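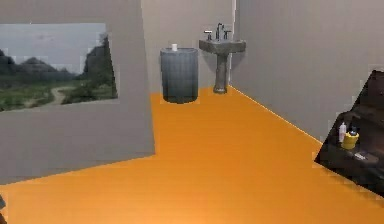
Radek Bartoš still says a machine that can't clean a bathroom has no business being called a household robot, and that the rest of us only talk about picking and stacking because picking and stacking demo well. He said it again on the call this morning, twice, and then asked when the simulated bathroom would have a towel in it. Never, if I have to do the cloth physics.

Print this page | E-mail this page

Jul 16, 2020

OK, so notes before I forget. I spent the whole morning in the bathroom sim with the Mudard planner and I'm in a better mood than I was in February, but only just.

The chore for now is tidying, no scrubbing. Get from the open floor to the trash can by the back wall, deal with the small white thing sitting on top of it, then go over to the shelf on the right and leave the yellow cup and the white bottle alone. That last bit is the part I care about! Anyone can write a robot that clears a bathroom. I want one that knows a cup on a shelf is already where it lives.

Ran 200 episodes on the new weights. Driving is fine, all that orange floor is easy going. It reached the can in every run and I've stopped worrying about it. The grasp on the white thing worked in 33 of them. Most of the misses are the same miss - it comes in too low and nudges the rim, then the object goes over the back between the can and the wall, and after that the planner just sits there replanning until the timeout. Seed 1944 is the clearest one if anybody wants to watch it happen.

The shelf is odd. The old Clekex detector kept calling the landscape picture on the partition a window (I sort of sympathize, there's a path and hills and everything), and then the planner would try to work out what was outside. Retrained, gone. But now it gets nervous near the sink and gives the pedestal a huge berth, so it reaches the shelf from a silly angle. I think the collision padding is being applied to the basin width all the way to the floor. Check the mesh. Check Ďurica's export script too, it did something like this with the kitchen stools.

Can it do chores yet, then? In here, one chore, badly, with perfect lighting and no water anywhere. My gut says the sink itself is a long way off - wiping around two little faucet handles and a tall spout is a much meaner job than it sounds, and we have no contact model I'd trust for it. Radek wants to skip ahead and try it on the Brullby arm anyway. I said get me 100 clean grasps in a row first and we'll talk.

To do:
- raise the approach height on the can
- give the planner a "give up and move on" action
- fix pedestal padding, rerun the same seeds
- tell Radek no on the towel, again

Leaving the overnight batch going on the second machine, please don't reboot it.

Last updated: Jul 16

Contact the lab | Copyright Mudard project notebook | Back to top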